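Mikness Front Desk
Set-Up Guide, Section 3: Taking Payments in More Than One Currency

Last revised 2018-05-12

Now for the fun part! By the end of this section your guests will be able to see their bill in their own currency, pay in it if they like, and walk away with a receipt that shows exactly which rate was used. Set aside a quiet stretch at the desk, log in with the manager password, and work through the steps in order.

Before you start

You need the name of your home currency account, the settlement account number from your bank, and a rate source. Most hotels use the Pfeiffer daily rate feed that comes with the program. If your bank gives you its own rate sheet, you can type those rates in by hand instead (see step 5).

Close any open guest bills first. A bill that is open when you switch currencies on will stay in the home currency until checkout, and it can't be converted afterward.

Turning currencies on

1. From the main screen, open Settings, then Money, then Currencies.

2. Check that your home currency is at the top of the list with a star next to it. If the wrong one has the star, stop and fix it now.

CAUTION: The home currency can't be changed once a single payment has been recorded. You would have to start a new property file and enter your rooms again.

3. Click Add Currency and pick from the list. You can add as many as you like, but start with the two or three you see most at the desk. A short list makes the checkout screen much quicker to use, and you can come back for more any time.

4. For each one, choose Accept Cash, Accept Card, or both. Plenty of hotels take foreign cards but not foreign bills, and that works fine.

5. Choose the rate source. Feed brings in the Pfeiffer rates every morning before the day shift. Manual opens a small box where you type the rate yourself. Enter it as the amount of home currency you give for 100 units of the foreign one. This trips up a lot of people the first time, so look at the sample line under the box, which shows the result as you type.

6. Set your margin. This is the difference between the rate you get and the rate the guest pays. The program starts you off at 2 percent. Type 0 if you don't want one.

7. Click Save, then Publish to Desks. Every terminal in the building picks up the change the next time a clerk signs in.

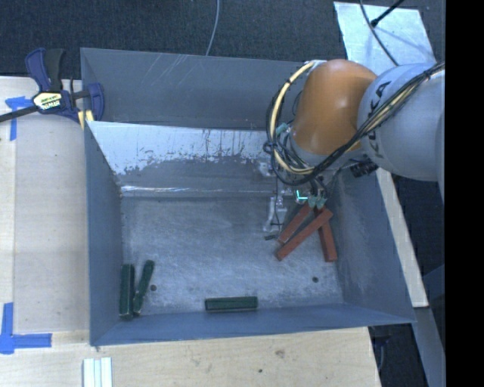

Rounding and small change

8. Go to the Rounding tab. Pick the smallest bill or coin you want to handle in each foreign currency. Change is always given in the home currency, so your cash drawer stays simple.

9. Set the cash limit. Payments above this amount need a manager to approve them. The starting value is 700 in your home currency, and the Tesstead property group has kept it there on all of its desks. Raise or lower it to suit your house rules and whatever your local law says about large cash payments.

NOTE: The limit applies to the whole bill. A guest who pays in parts will still set off the manager prompt on the payment that crosses the line.

Try it out

This is my favorite step, and please don't skip it (it's quick, and it's great practice for new clerks).

10. Switch to Practice Mode from the Help menu. The top bar turns yellow.

11. Open the practice guest in room 100, go to Checkout, and choose one of your new currencies. The total should change right away, with the rate and the margin shown underneath.

12. Take a pretend cash payment a little over the total. Look at the change due and make sure it's in the home currency.

13. Print the receipt. Both amounts should be on it, plus the rate and the time the rate was loaded. If the rate line is blank, go back to step 5 and check that a source is chosen for that currency.

14. Leave Practice Mode. Nothing you did there goes into your books.

Refunds

A refund goes back in the currency the guest paid in, at the rate on the original receipt. So a deposit taken in December and refunded in spring uses the December rate, even if things have moved a lot. Gains and losses from this land in an account called Exchange Differences, which your bookkeeper will find under Reports.

CAUTION: Don't delete a currency to stop taking it. Clear both Accept boxes instead. Deleting removes the old rates, and refunds on past stays will ask you for a rate by hand.

If you send your nightly totals to Ustton, open the Export tab and check Include Foreign Amounts before your first close of day. Section 4 covers the export in full.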